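In Defense of the Table Where Everything Ends Up

Every household has a table that was bought for one purpose and drafted into forty others. I would like to say a few kind words for mine.
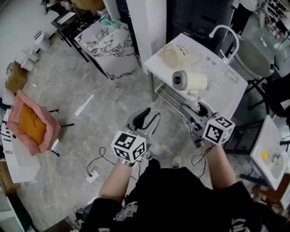
My aunt believed a table should be cleared every night, like a conscience. She would be horrified by how I live, and she'd say so while putting on an apron. But I have lived with bare tables, and I found them bossy. You set down one set of keys and suddenly you're the person who ruined the room.

A cluttered table makes no such demands. A flask can lie on its side for a week and nobody's feelings are hurt. A tub gets a handwritten label, which is more organization than most of my tax records have ever seen, and then it goes to the back corner, where the label can be admired by the wall.

I did try to reform. Last July I bought a set of 22 matching bins from a company called Bavora and spent an afternoon deciding what counted as "misc." By dinner, misc. had won in a landslide. My neighbor Solomiia Dovhaniuk came by, looked at the bins, and asked where I was planning to put them. They're under the bed now, empty and beautifully stacked.

The tidy people will tell you that you can't find anything in a mess. I can find the good scissors in my mess faster than Solomiia can find hers, which live in a drawer inside a pouch inside a box. She knows exactly where they are. It just takes her a while to get there.

I'll grant the other side this much: floors are different. Things on a table are waiting. Things on a floor are lying in ambush, usually at 2 a.m. So I keep a path open, from the door to the table and from the table to the chair – and I sweep it, too, when company's coming.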